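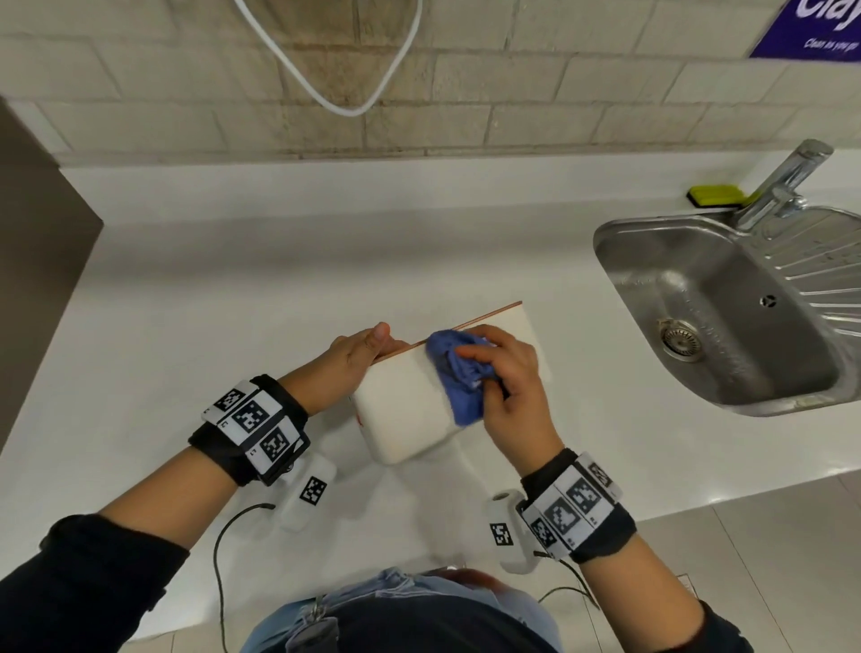 What is a dust cloth?

A piece of fabric kept for removing dust and smudges from household surfaces, usually after it has failed at being something else.

Dust cloth

A dust cloth (also duster, dust rag, or in Mukstead simply "the shirt") is a cleaning textile used by hand. Most begin life as clothing, bedding or towels, and are demoted once a hole appears in a place that can't be explained to guests.

History

Rags have been used for cleaning for as long as there have been rags. Purpose-made cloths came later, when mills found that people would pay for a square with hemmed edges. The mill at Drostevley sold them in bundles of 10, and local households are said to have saved the good ones for visitors and gone on dusting with old pillowcases.

Materials

Cotton flannel picks up dust well and sheds lint nearly as well. Microfiber, made of very fine synthetic strands, holds dust until washed. Fabric softener coats the strands and makes them less useful – a fact printed on most labels and read on few.

Collections

The Vastville Museum of Housekeeping holds 300 cloths, 86 of them on display. Its cataloger, Ona Kivi, sorts them by fiber and by former occupation. The cases are dusted every September.

See also

Feather duster
Chamois leather
Spring cleaning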